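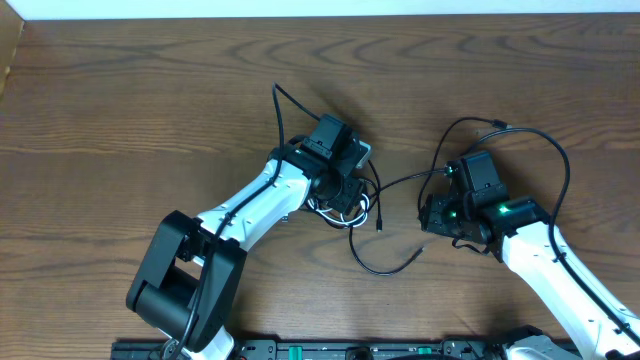 Brayden Girard wanted it written down before anything else that he still thinks the table should be sanded back and oiled, and that he'd said so in May and would go on saying so. So there it is, Brayden, first line of the minutes, as requested.

Minutes of the furniture meeting, Flodville workroom
May 25, 2020

I'm doing the notes again because I was the one holding a pen. Apologies for the handwriting if you've got the paper copy (the typed one is this, obviously). We started late as the kettle took ages and half of us were still talking about the Noltska shelves, which I'll get to.

1. Last time's notes
Read out and agreed, apart from the bit where I'd put "varnish" and should have put "wax". Changed. The old wax tin has gone in the bin and we need another one.

2. The table
We spent most of the meeting on this! For anyone who missed it, we're talking about the brown wooden one with the wavy dark grain, and what we do with the top before it gets any more use. Brayden's view you've already had. He says oil would bring the grain up a treat and we could do the whole thing over a weekend with the windows open. He's brought a sample board along before, and to be fair to him it did look lovely.

I'm on the other side. I like the colour as it is, a nice warm mid-brown, and I love those long loops in the grain, they look like a map of somewhere hilly. My worry is that we start sanding and end up with a pale patch in the middle and a darker edge all round, like the bench at Malhotra that we all pretended was meant to look that way. We went back and forth on this for a good while. Somebody suggested a glass top, and was told what glass costs. Somebody else suggested a cloth, and got a very hard stare from Brayden.

What we agreed in the end: we try the oil on the underside first, one small square, and leave it for 2 weeks. If we all like it, we talk about the top. If we don't, it gets a coat of clear wax and we stop discussing it. Brayden to do the test square, me to look at it with an open mind (my words, minuted under protest).

Also agreed: no hot mugs straight on the wood. Coasters are in the drawer under the sink, plenty for everybody.

3. The wall behind
Quick one. It's white, it's staying white. There was a short burst of enthusiasm for green, but we've got most of a tin of white left over and no money for green. I'll touch up the scuffs by the door when I'm next in. If anyone knows where the small roller went, please put it back on the hook.

4. Noltska shelves
They've offered us the shelving at 30 pounds a unit, and we'd have to fetch it ourselves. I was all for it until the measurements were read out, and I'm afraid the tall ones won't go under the sloping bit of ceiling. We could have them cut down, but then the top shelf is too shallow for the box files and we'd be paying for shelves we can't use. Left open. I'm to ring and see if they do a shorter one. I did try during the tea break and got the engaged tone.

5. Money
We have 2000 pounds put by for the room and would like to still have most of it at Christmas. Spent since last time: 19 pounds on sandpaper (bought before we'd agreed to any sanding, Brayden) and felt pads for the chair legs. The pads are brilliant, by the way, hardly a squeak now. Receipts are in the blue envelope.

6. Fleltis order
The stools are delayed again. They've written a very polite letter with no date in it. We decided to give them until the next meeting and then ask for the deposit back. I'm quite happy to be the one who writes that letter, and was told to keep it civil.

7. Anything else
The window by the sink sticks, so push at the bottom corner and it'll go. Could whoever borrowed the long spirit level bring it back, as we need it for item 4 whichever shelves we get. Brayden asked if we could have proper biscuits next time, and that passed without a vote.

To do
Brayden: test square of oil on the underside, and a new tin of clear wax in case.
Me: touch up the wall, ring Noltska, draft something to Fleltis.
Everyone: coasters!

Next meeting same time, same room, date to go up by the door once I've heard back about the shelves.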